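A morning at Flolirstead with the bin-picking people

I'd been promising myself a trip to the Stonar open day for ages, and this April I finally got on the early train and went. Stonar is a small outfit on the Flolirstead estate, out past the tile warehouse, and they do bin picking, meaning they get robot arms to take jumbled parts out of a box. It sounds dull. I stayed until they started stacking the chairs!

My guide was one of their engineers, who asked me to leave her name out because she'd "only get teased in the canteen". She has been there for six years and came from packaging machines before that. She handed me a tea, found me a spot behind the tape and talked more or less without a break for half an hour, which suited me fine.

I asked first why on earth it's still hard. We've had robots welding cars since before I was born.

"Those robots know where the car is," she said. "It's in the same place every time, or the line stops. You tip parts in a bin and they land how they like. One's leaning on another, one's gone tight up against the wall, and the one you want is always underneath."

The wall is what really bothers her, by the way. She came back to it three times. A part lying out in the open can be approached from nearly any side, but once it's snug against the metal there's only so much room to get a finger down, and the arm above has its own elbows to worry about (her word, elbows).

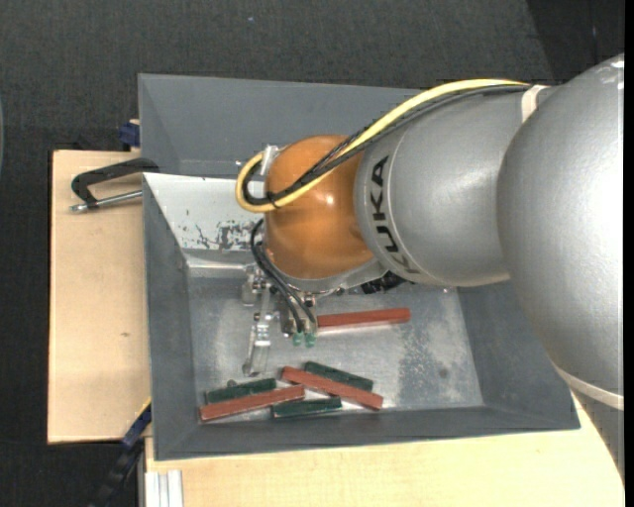 She told me the plain blocks were her idea. Customers turn up wanting castings and brackets and all sorts of awkward shapes, and her view is that you learn more by starting with something boring. "If it can't manage a block, I don't want to hear about your bracket," she said. There was some laughing from the rest of the team at that, so I suspect they've heard it before.

I wondered about the arm, which is a big KUKA and looked to me like far too much robot for the job. She didn't disagree. "It's what we had. It'll lift a lot more than we ask of it, and it's steady. You'd pick something smaller if you were buying for this." The planning software is their own, and it's called Cekach. I asked what it stands for and was told it doesn't stand for anything, somebody liked the sound of it and it was on the invoices before anyone could object.

Then we got on to cables, which I hadn't expected to care about. She spends a surprising part of her week on them. Every hose and wire has to follow the wrist as it turns, and if there's too little slack it pulls, and if there's too much it catches on things. "People come and watch the gripper. I'm watching the cable," she said, and after that so was I.

Their main customer for all this is Hrytsenko, who make pump parts and have 23 people on the shop floor. I asked the question everyone asks, about jobs. She took her time over it. She said the bin work there is done by hand now, in turns, and that it's hard on the back and the shoulders, and that she'd gone and done a shift of it herself. "I was useless by dinner time. I'm not going to tell you nobody worries, they do, and they've told me so. But I haven't met anyone who wants that station."

A school group came through after that and I lost her for a bit. The best question of the day came from one of them, a lad who wanted to know if the robot gets bored. She told him no, but that she does, on the long test runs, and that she does the crossword.

The next open day will be in the autumn, they think. Parking is at the back, five spaces only, so take the bus if you can. It's the number 30 from the station, and the stop is right by the gate. Wear something warm as well, the big door stays open all morning.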